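Two-arm cell, left arm holds the tray up on one side

sikia_bench
Posted Monday, 7:40 am

Good morning to all. I look after a small cell with two arms, both on one aluminum rail at the front. The job is sticker sheets and a tray. Since I re-tightened the left base plate, the left gripper reaches its point a little too low. The counter says 2000 cycles since the last homing. Should I home again first, or take the base plate off and clean the rail?

Brimthorpe526
Clean first. Dirt in the grooves will tilt a plate, and homing only hides it.

chmielewska
I do not agree with Brimthorpe. Homing takes 20 minutes and costs nothing. If the error stays the same after it, then you touch the screws. Also look at the cable over the wrist - when the loop is too short it pulls the gripper at full reach.

Brimthorpe526
20 minutes every week is not nothing. But the cable is a good point.

Bemus_331
Can you show us the cell?

sikia_bench
Yes, three views of it.

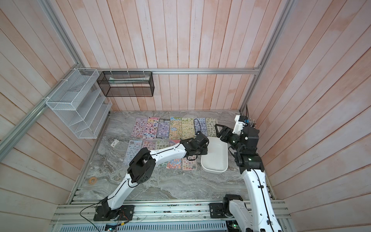
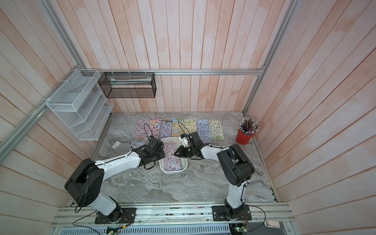
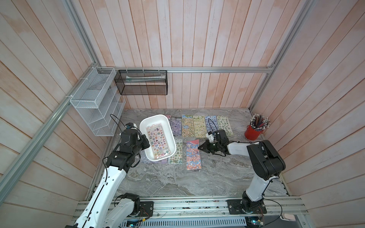 My plan for tonight is to start with the left base plate, as Brimthorpe says, and to do the homing after it. I looked again at the front rails in the first picture and there is debris in the channels, so I will brush them before any screw is turned. The cable loop I will leave as it is until I have measured at full reach.

chmielewska
Then please write down the error before you brush. Otherwise you will not know which of the two repaired it.

Bemus_331
Agree with this. And tighten the plate screws crosswise, a bit at a time.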